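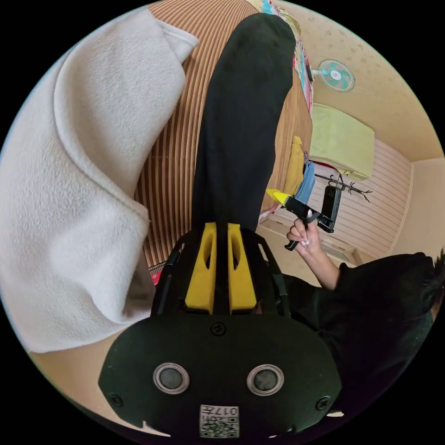
Yellow fingers on a black frame, and a white fleece garment to the left.

Clakwood Kitchen Probe and Fridge Monitor: review

Clakwood sells this as a set: a folding probe thermometer for cooked food, two small sensors for the fridge and freezer, and a display unit that shows what the sensors are reading. I have used it since August in a normal family kitchen with an old fridge-freezer and a fairly new oven. I paid for it myself.

I wanted the set for two reasons. Our fridge has a dial numbered one to seven, which says nothing about how cold the food is, and I had been judging chicken by cutting it open and looking at the juices. Colour is a poor guide. Meat can look done before the middle is hot enough, and burgers are worse than whole joints because any bacteria on the surface get mixed right through when the meat is minced.

The probe

The probe folds out like a penknife and switches itself on. The tip is thin enough to go into a sausage without splitting it. Most readings settle in a few seconds, though a thick casserole takes longer and you need to hold still. I tested it in a glass of crushed ice topped up with water, which should read zero, and it did. Three months later it was half a degree out. The booklet explains how to reset it, and the job took me 60 seconds once I had found the right button, under the battery cover.

I cooked a 600 g chicken joint by the time on the packet and then checked it in three places. The thin end was well past safe and the thickest part was not there yet. It went back in and I checked again later. That is the best case I can make for owning one of these.

The handle is not waterproof. You wipe it and wash the metal part in hot soapy water, taking care to keep the hinge dry. Clakwood puts 50 wipes in the box, and they are fine, but clean the tip between raw and cooked food whatever you use. A probe that has been in half-cooked pork and then goes into a ready pie carries the problem with it.
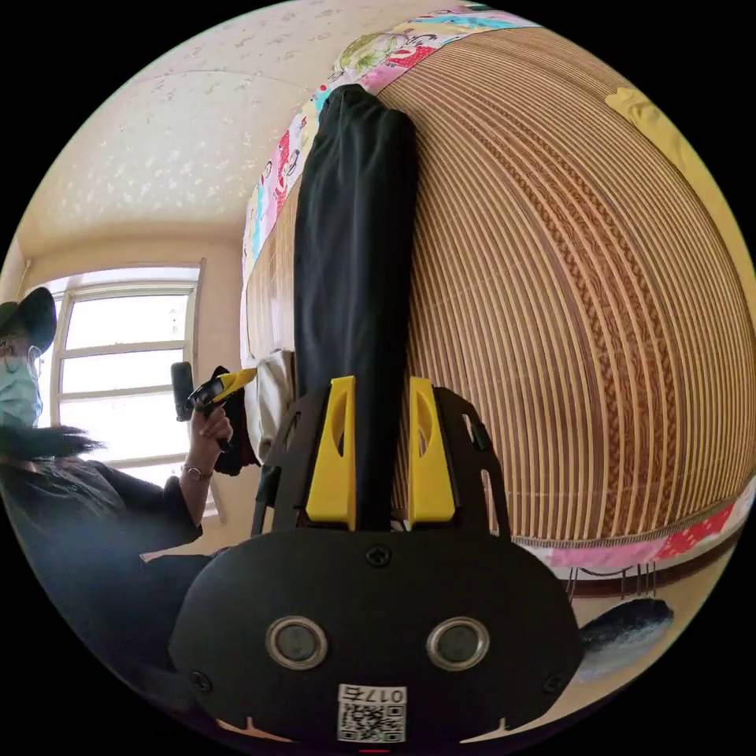 Two tall fingers in a black cradle, with the number sticker below.

The fridge and freezer sensors

Each sensor is a sealed white disc. One goes on the middle shelf of the fridge and the other in the freezer drawer. Ours showed that the fridge was sitting at eight degrees for a good part of the day, when it should have been at five or under. Turning the dial up two notches and moving the milk out of the door sorted most of it.

The alarm goes off if the fridge stays too warm for a set time. The factory setting is too eager and beeped every time we put the shopping away. Séverine Besnard, who has the same set in a holiday let, told me to lengthen the delay, and after that it only sounded once, when the door had been left ajar overnight. We threw out the cooked rice and the sliced ham and kept the hard cheese and jam.

The monitor keeps the last 1000 readings, and you can scroll back through them with the arrow buttons. There is no way to get them onto a computer. For a household it does not matter. If you run a café and need written records, look at something else. Eugénie Poulain at Nartey let me try the Midemeck logger for a week, and it prints a proper list, but it costs a lot more and has no probe.

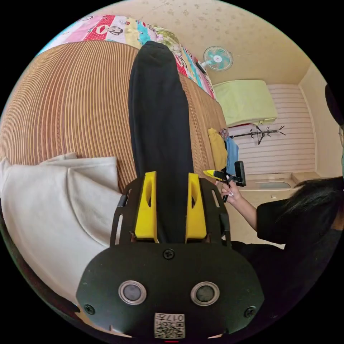
The display unit is the weakest part of the set. It has a magnet for the fridge door that slides down under its own weight, and a fold-out foot that is too narrow. On a hard worktop it stands up well enough. On anything with a weave to it, like the mat on the bed, the foot catches and the unit tips on to its face, so keep it on a flat shelf. The figures are large and easy to read from across the room, but there is no backlight. The signal got through the fridge door and one brick wall without trouble. It dropped out in the garage.

Batteries and spares

The sensors take coin cells, and the freezer one ran down first. The battery covers are held with a screw, which I was glad of with small children about. Trastside stocks spare sensors and was quick to send one when I asked about a cracked case.

Verdict

Good points: accurate probe, thin tip, useful fridge readings, clear figures.

Bad points: weak magnet, narrow foot, handle cannot be rinsed, alarm needs adjusting before you can live with it.

I would buy the probe again and would recommend it to anyone who cooks poultry or burgers. The sensors are worth having if your fridge is old or has no display of its own. If you already have a fridge that shows its temperature, get the probe by itself - Clakwood sells it separately - and check the fridge now and then with a glass of water left on the middle shelf overnight.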